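Water Use in Student Rental Housing in the Andell Neighborhood
Final report, Household Resources course
Group members: Nelly Villca, Wilmer Marulanda, Jessie Urquhart
Advisor: Abelardo Restrepo

Background

Most students who rent in Andell do not see a water bill. The cost is folded into the rent, and the landlord pays the utility. Our group wanted to know if tenants who never see the bill use more water than tenants who do. Wilmer had lived in both kinds of apartment and thought the answer was yes. Nelly thought the age of the plumbing would matter more.

We limited the study to apartments on Bickerstaff Street and the two blocks behind it. The buildings there are close in age and size, and one property manager, Eusebio Puma, looks after most of them. He agreed to share monthly meter readings with the names and unit numbers removed.

Method

We used two sources. The first was the set of meter readings from February. The second was a paper survey left in the mailboxes of 210 units. The survey asked how many people lived in the unit, who paid for water, whether there was a washing machine, and whether anything leaked. Surveys were returned to a box in the lobby of the Saris building.

The readings came by building and the surveys by unit, so we could not match a single household to its own water use. We compared buildings where the tenants pay with buildings where the landlord pays, and divided each reading by the number of residents reported by the manager.

We also put a dye tablet in the toilet tank of any unit where the tenant invited us in. If color shows up in the bowl after a wait without flushing, the flapper is leaking. Jessie kept the log for these visits. Our first draft of the survey was rewritten after a Friday review session in the engineering building, where other groups read it and marked the questions they found confusing. The question on leaks was the worst one. It asked about "plumbing issues," and readers did not know if a slow drain counted.
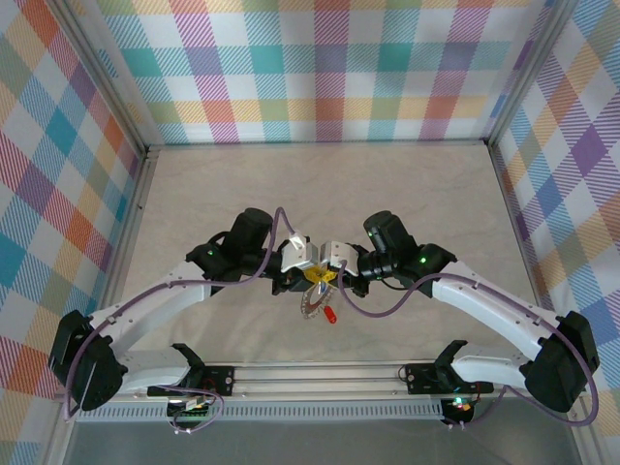
Results

Use per person was higher in the buildings where the landlord pays. The gap was smaller than Wilmer expected. It got smaller again when we left out one building with a shared laundry room, where people from other buildings may also be washing clothes.

The dye tests gave us the clearest finding. Leaking flappers turned up in both groups of buildings, and most of the tenants had not noticed them. Several had noticed the tank refilling at night and had not reported it. Tenants who pay their own bill were quicker to report a leak, according to the repair requests Mr. Puma let us read.

Washing machines made less difference than we thought they would. Units with a machine tended to have more people living in them, and we could not separate the two.

Problems

One month of readings is not enough. February is short, and some tenants were away for part of it. The surveys came back mostly from people who were already interested in the subject, so the answers about leaks are probably not typical. We also lost 4 survey forms when the box got wet, and left them out of the totals.

Recommendations

Property managers should check flappers when a unit changes tenants. The part is cheap and can be replaced without a plumber. We also suggest posting each building's monthly water use near the mailboxes. Mr. Puma has said he will try this in the Saris building next semester, and a later group could compare the readings from before and after.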